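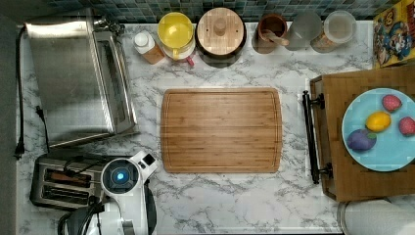
The bread end of the worktop, with the toaster and the little oven.

I stopped buying sliced bread in November. The supermarket in Pridau had moved to a loaf I didn't like, and the bakery on Gorine Street only sells whole ones, so I have had to learn how to store them.

The first few went wrong. I kept them in the plastic bag I'd carried them home in and the crust was soft by the evening. Then I tried the fridge, which I now know is the worst place. Bread goes stale faster in there than it does on the shelf.

What I do now is fairly dull. The loaf sits cut side down on a board for the first day. After that it goes in a cotton bag inside the bread bin. By day four whatever is left gets sliced and frozen, with a bit of baking paper between the slices so they come apart. They toast from frozen on a slightly higher setting.

The rye from Urbonaitė keeps much longer, easily 10 days, and is better on the second day than the first. I buy 2 at a time if I'm there on a Tuesday, when they bake it. The 61 bus stops outside, but it's a slow ride from our side of town.

Ends and crusts go in a tub in the freezer for breadcrumbs. I have far too many of those at the moment. If you have a use for them other than fishcakes, leave a comment.

Next time I want to write about the Gamon flour, which I've only just opened.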